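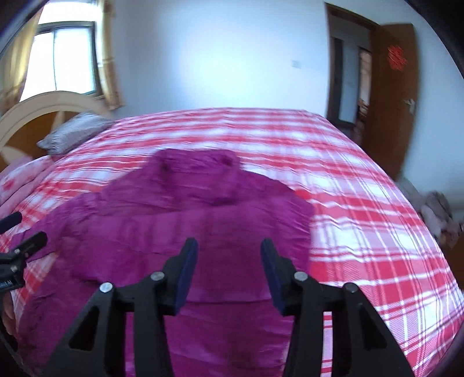 A Pinça Manual Pilico é vendida a escolas, clubes de robótica e equipas de competição que querem recolher demonstrações de manipulação sem comprar um braço. O aluno segura a pinça, faz a tarefa com ela e a gravação serve depois para treinar o robô da equipa. O fabricante promete muito mais do que isto na caixa, e convém baixar as expectativas antes de encomendar. Uma manta polar amarrotada em cima de uma cama feita com lençol de xadrez, por exemplo, é um bom exercício para uma turma do secundário e um péssimo exercício para uma primeira aula. Os dois dedos pretos acabam em almofadas retangulares azul-escuras, e são essas almofadas que têm de apanhar uma prega de tecido sem levar o lençol atrás. Há alunos que o conseguem logo e alunos que passam a sessão inteira a beliscar o colchão.

Referência: Flutar 126
Disponibilidade: por encomenda, entregas a partir de novembro
Preço: sob consulta, com condições para escolas e clubes

O que vem na caixa

Pinça montada, com dedos articulados pretos
4 almofadas de substituição
Fixação lateral com pega
Guia de atividades em português (40 páginas)
Chave para os pivôs

Não inclui câmara, cartão de memória nem computador. A fotografia desta página foi tirada com uma câmara montada na própria pinça, e é essa a perspetiva que a equipa vai ter nas gravações: os dedos em baixo, ao centro, e o resto da divisão curvado nas margens. Quem espera imagens bonitas para o cartaz da feira de ciências deve levar outra câmara.

Para que projetos serve

O guia foi escrito a pensar na prova de tarefas domésticas do torneio Ryu, em que as equipas têm de ensinar um robô a arrumar objetos moles. Funciona também em projetos de fim de ano e em clubes sem competição nenhuma. As primeiras atividades usam blocos e copos, as seguintes passam para meias, panos de cozinha e mantas. Aconselhamos a seguir a ordem. Já vendemos pinças a clubes que saltaram diretamente para as mantas e nos escreveram duas semanas depois a perguntar se a peça vinha com defeito. Não vinha.

A pergunta que ouvimos mais vezes é se o material chega para ganhar alguma coisa. Não sabemos. O guia sugere 300 demonstrações por tarefa, número que nos parece otimista para tecidos e exagerado para blocos. Uma equipa que grave metade com cuidado, variando a posição do objeto e a luz, fica provavelmente mais bem servida do que outra que repita o mesmo gesto no mesmo sítio até cumprir a conta. Também não temos provas de que as gravações feitas em casa dos alunos sejam melhores do que as feitas na sala de aula, embora o folheto do fabricante o afirme. São mais variadas, isso sim, e dão mais trabalho a organizar.

Comparação com a Prileck

Vendemos também a pinça Prileck, mais leve e mais fácil de segurar por alunos do segundo ciclo. Abre menos, e com uma manta dobrada em várias camadas isso sente-se. A Pilico pesa mais no pulso e pede pausas. Se o clube trabalha só com objetos rígidos, compre a Prileck e guarde a diferença para cartões de memória. Se a tarefa escolhida envolve roupa ou roupa de cama, a Pilico é a opção menos má.

Manutenção

As almofadas gastam-se. Com tecido polar acumulam pelo e perdem aderência, e um pano húmido resolve na maior parte dos casos. Não use álcool. Os pivôs devem ser verificados antes de cada sessão de gravação - uma folga pequena nos dedos não se nota na mão, mas aparece nos dados, e a equipa só descobre quando o treino já correu. Aperte pouco, até deixar de haver jogo.

Guardar a pinça aberta. Fechada durante as férias, a articulação fica presa e o primeiro encontro do clube vai-se nisso.

O que os clubes nos dizem

"Boa peça, guia fraco a partir do meio. Refizemos as fichas todas." - clube de robótica, escola secundária

"Os alunos gostam. Eu ainda não vi o robô dobrar nada." - docente responsável, projeto de fim de ano

"A fixação lateral devia ser mais curta. De resto, nada a apontar." - equipa inscrita no torneio Ryu

Garantia e devoluções

A Flutar aceita devoluções de pinças sem uso, na caixa original e com todas as almofadas. A garantia cobre dedos e articulações e deixa de fora quedas, que num clube são a avaria habitual. Para encomendas de várias unidades, indique no pedido o número de alunos por grupo e a tarefa que pretendem gravar. Se acharmos que a pinça não serve para o projeto, respondemos a dizê-lo.

Página atualizada em 28 out. 2020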